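## Setting Up Your Vultau Drip Waterer

Welcome, and thanks for choosing the Vultau! It's a lovely little kit for keeping your tomatoes going while you're away at the coast, and it runs on any old drink bottle you've got lying about the house.

1. Rinse your bottles and peel off the labels if you can be bothered (warm soapy water does the trick).
2. Check the threads on each neck. The grey adaptor suits most screw-top bottles.

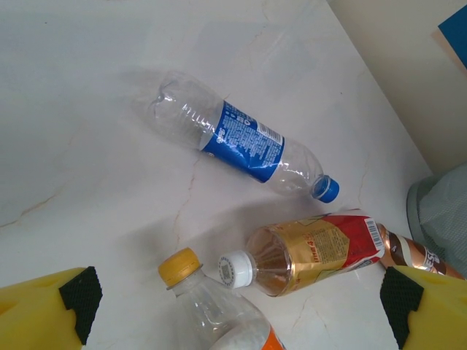
3. Twist the adaptor on by hand until it's snug, then push the ceramic spike into its other end.
4. Soak the spike for 5 minutes, fill the bottle, and press the whole lot 100 mm into damp soil, close to the stem but clear of the main roots.

**Caution:** Please don't use bottles that have held cleaning products or garden sprays, however well you've rinsed them.

**Note:** Pornthip Thepsuriya at our Clistonham nursery waits 2 days before trusting a new spike, and we'd suggest you do the same before heading off. Top up every 7 days in mild weather, and more often once September warms up.
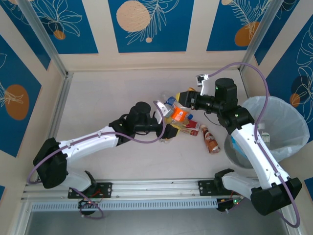 *Bottles and two robot arms at a pale grey work surface.*

5. When the season's over, pull the spikes, brush them clean and let them dry in the shade before you pack them away.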